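The Sturex Gripper Comparison is a bench programme for evaluating parallel grippers and wrist cameras on two-armed mobile robots. It is carried out at the Mussa laboratory, which began the work in July using household appliances in place of machined test pieces.

Each gripper is assessed on 4 tasks, among them opening an oven door and removing an object from the rack. A full assessment consists of 70 trials per gripper. Both arms carry the same model during a trial – mixed pairs are recorded separately.
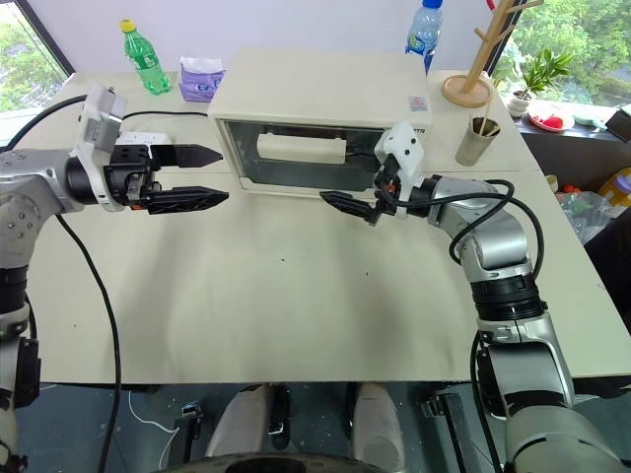 Equipment

The toaster oven task is performed at a table, with one arm approaching from each side. Both arms are fitted with black grippers and wrist-mounted cameras. The long, tapered fingers are intended to reach behind narrow handles, while the Heltik pattern, also under evaluation, has a broader fingertip with a rubber lining.

Motion is coordinated by the Grirero controller, which stores up to 1,000 trials before its log must be cleared.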